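Home News Features Clubs What's On
Search the magazine Go

The hand that feeds the machine

2021-03-17

The Sturkport robotics club began in November with a grant, a locked cupboard and a plan to build a robot that could lay a table. The robot has yet to arrive. The club has moved on to teaching it anyway.

Members take turns with a hand-held gripper fitted with a camera, doing by hand what they hope a machine will one day copy. They pick up a cup, put it down, and do it again. The target is 1000 goes before the Sarmiento Cup, where Gutport's team is expected to turn up in matching jackets and win. The tally stands at 392.

"I have a degree," says Aranka Sárközi, who runs the sessions. "I now spend my evenings putting a spoon next to a fork."

She is strict about the spoon. A go that ends in a fumble is struck off, and so is one where somebody talks the gripper through it, a habit she has so far failed to stamp out in almost 40 minutes of trying per session.

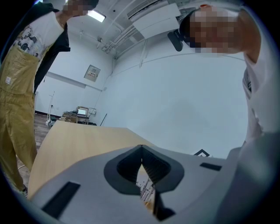

Two club members lean in over the gripper, with a laptop open at the back of the room.

Three of the newer members have asked when they will get to do some programming. Sárközi has told them after the spoons. There is also a butter knife, which has been put off until everyone is feeling stronger.

12 shares 3 comments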